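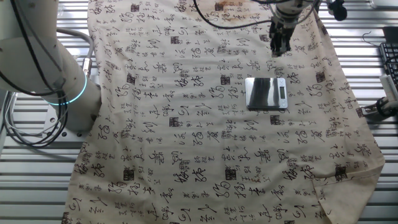

Etel Counter Scale

Item no. 292
Sold by Moynihan Kitchen Supply

The Etel is a flat digital scale for baking, portioning and general kitchen weighing. It runs on batteries, stores upright between cookbooks, and switches between grams and ounces with one button.

Capacity and units
Maximum load is 4 kg, including the bowl. Readings are in 1 g steps. Units are grams, ounces, and pounds with ounces. The scale remembers the last unit used, even after a battery change.

Tare
Put the bowl on first, then press TARE. The display returns to zero and you can add the next ingredient. Tare works up to full capacity, but the weight of the bowl still counts toward the limit. A 600 g mixing bowl leaves 3,400 g for food.

Power
Two AAA batteries, included. The scale shuts off after 4 minutes without a change in weight. If you are working slowly through a long recipe, touch the platform now and then to keep it awake.

Cleaning
Wipe with a damp cloth and dry right away. Do not put it in the dishwasher or hold it under the faucet. Flour tends to collect under the edge of the platform – a dry pastry brush gets it out.

Getting a steady reading
Use the scale on a level, firm surface. Keep it away from fans and open windows. If the numbers drift, take everything off, wait for zero and start again. A cold scale from a garage or pantry needs 30 minutes at room temperature.

Shipping and returns
Ships from our Skarkness warehouse. Returns are accepted for 30 days in the original box. Orders placed in July came with the older printed manual, which leaves out the pounds setting – the scale itself is the same.

Also see: Drusteck mixing bowls, Etel spare battery covers

Page updated September 17, 2019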